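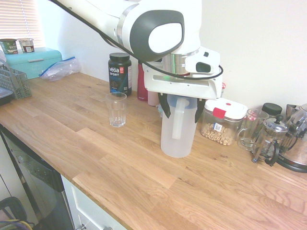

Dec 16, 2020. Third go at the Civum filter claim and I still don't buy it. The leaflet says hard water taste is "gone" after one pass, and Esi swears she can tell. I can't. Tap hardness in the Fleltholm building is high enough to fur a kettle by June, so if the cartridge did what it says we ought to see less scale on the hot plate test. Used a plain frosted plastic pitcher for the decanting, the kind next to the glass and the vega SPORT tub on the oak counter, and 500 ml per sample.

Home | Notebooks | Water | Search | Log in

Evaporated 2 samples, one filtered, one straight from the tap. Both left a white ring. Filtered ring looks thinner to Obed. Looks the same to me, and Obed knew which was which, so I'm giving that no weight. Blind it next time.

Strips are no help either. They jump from one color block to the next and both samples land between the same two blocks. Samah wants to order the titration kit. Fine, but check the expiry first, the last one came 14 months out of date.

Also the "900 liters per cartridge" figure: at what hardness? Leaflet doesn't say. Adjoa wrote to them, got a coupon back.

To do: rerun blind, weigh the dishes before and after, rinse new cartridge longer (carbon dust in first pour).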